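Mark the demonstrations, leave the policy alone

Boris Omerović
2024-09-17

The Drastcombe robotics elective has a marking problem, and I think the same problem exists in most student programs that have taken up imitation learning. Teams are assessed on how well a trained policy performs on the final day. The recorded demonstrations that went into it are handed in as an attachment and are not marked. I would reverse that. Most of the grade should come from the demonstrations, and the final-day run should be worth very little.

My reasons come mainly from the February intake. Two teams, Osa and Zaki, took the same manipulation task: small household goods and a cardboard box on a table, handled with a pair of hand-held grippers. Osa submitted 4,000 episodes. Zaki submitted far fewer, with a written protocol and a rejection log. Under the existing rubric the two finished close together, and Osa came out slightly ahead.

I have been through both sets. Osa's contains long stretches where the operator hesitates, puts an object down, regrips it and carries on. Every one of those is labelled as a success, as the object was eventually placed. There is no field in their metadata for a regrasp. Approach direction changes with the operator and nobody wrote down who was operating. The network architecture, which takes up most of their report, was downloaded and left at its default settings.

Zaki's protocol is a dull document. It fixes a maximum episode length of 60 seconds, a start pose for each hand and a rule that an episode with an unplanned contact is kept but tagged. It says where the box may sit and how far it may be rotated between episodes. Each rejected episode has a line in the log giving the operator's initials and a reason code. I learned more about that team's competence from the log than from anything that moved on assessment day.

The usual reply from colleagues is that data collection is manual labour and a marker can't distinguish good labour from bad. I disagree. The work consists of decisions, and the decisions can be examined: which face of an object to grip, what the idle hand does, whether the jaws line up with the object before they close.

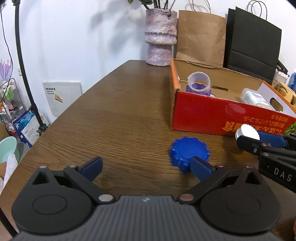 White cap in one gripper, blue cap on the table in front of the other.
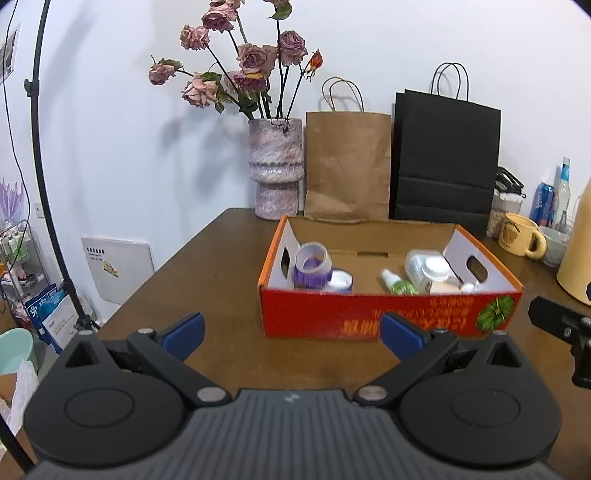 Fingers spread, with several containers in the box.
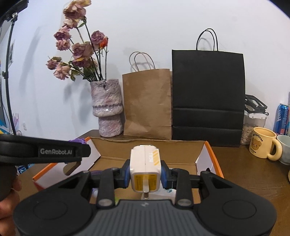
A charger held upright over the open box.

Consider the grasp decision alone. A charger has broad faces and narrow edges, and a metal prong that a student will either plan for or collide with. Holding it across its width gives one distribution of release poses and holding it by its thickness gives another. If both appear in the data without a label, the policy will average over them or choose between them for reasons the team can't recover. A student who can state which grasp was chosen, and show that it was applied consistently, has understood something about learning from demonstration. A student who can only report a success rate has told me about one afternoon's sampling.

The same applies to small round parts. A cap can be pinched at the rim or taken flat across the top, and the second is a poor choice with parallel finger pads. Students find this out quickly with the tool in hand. My complaint is that our rubric never asks them to write it down.

Then there is the second gripper. In a bimanual recording the inactive hand is still data. Some operators let it drift, some park it beside the box and some bring it forward early for the next pick. Any of these can be defended provided the team picks one. Osa had all three, often within a single operator's session. Zaki's protocol gives the idle hand four lines, and I would award marks for each.

A stronger objection is about motivation. Students enrol to see a robot do something. If the grade rests on a folder of recordings and a spreadsheet, some will lose interest, and the club side of the program depends on their interest. I accept this as a real cost. I'd keep the final-day run for that reason, and I would keep it public. It can be worth ten per cent. The Tornerari regional round already ranks teams on performance, so those who want a performance ranking can enter that.

A further objection is cost in marker hours. Nobody is going to watch 4,000 episodes. Nobody should have to. Draw a random sample, check it against the team's own protocol and count the departures. If a team writes a loose protocol to avoid departures, mark the protocol down. I tried this on the February submissions with two markers working independently. We disagreed mostly about what counts as a regrasp, and a paragraph of definition would fix most of that.

I should also deal with volume, as students raise it every term. They have read that more data is better and they are broadly right. Scale does cover a good many sins in a well-resourced lab. A student team has a few weeks, a shared pair of grippers and a booking sheet. Within those limits, the hours spent recording a further batch of unlabelled hesitations would be better spent on object placement, lighting and background variation, all of which have to be planned before recording begins. Background variation in particular is neglected. Teams set up at one table, against one wall, and leave the same things standing behind the work for the whole term. The policy then performs well at that table. The current rubric can't detect this, because assessment takes place at the same table.

What I am proposing for the next intake is as follows. Forty per cent for the collection protocol, submitted before recording starts and revised once. Thirty per cent for sampled adherence to it. Twenty per cent for the rejection log and a short analysis of it. Ten per cent for the policy, run on a table the team has not recorded at, with the box rotated by the marker.

The weights are open to argument, and I would move five points either way without much protest. I would not move the deadline for the protocol. Osa wrote theirs in the last week, from memory, and it describes a procedure that their own recordings do not follow.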